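Soken Desktop Tower, opened and stripped for parts

Ref. 471
Price: £40
Collection from the Flunbridge shop, or delivery for £15

A used desktop tower sold for spares, for repair practice or as a base for a cheap rebuild. The processor has been taken out and is not supplied. We sell these as they come off the bench at Skultitz, so expect marks on the case and dust in the corners.

What you get
Case with side panel (panel packed separately)
Motherboard, fitted
Power supply and its cables
Case screws in a small bag

What you don't get
Processor, cooler, hard drive, keyboard, mouse or mains lead

Condition
Each board is looked over for bent socket pins and swollen capacitors before it goes on the shelf. We do not power them up without a processor, so the board is sold untested. The power supply is checked on its own with a load tester.

Before you fit anything
Unplug the tower and hold the power button in for a few seconds. Touch bare metal on the case before handling the board. Lift the socket lever fully, lower the processor straight in — no pushing — then close the frame and press the lever back under its catch. Open the latches on the memory slots first, line up the notch and press until they click shut.

Returns
Send it back within 15 days if something on the list is missing. Buyer pays return postage on untested parts.

Also in stock: Pasaribu case fan, ref. 104.
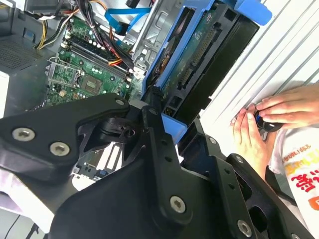
Do I need to buy thermal paste as well?
A small tube is needed if your cooler has no paste already on it. Most new boxed coolers come with a layer applied, and second-hand ones should be wiped clean and given fresh paste.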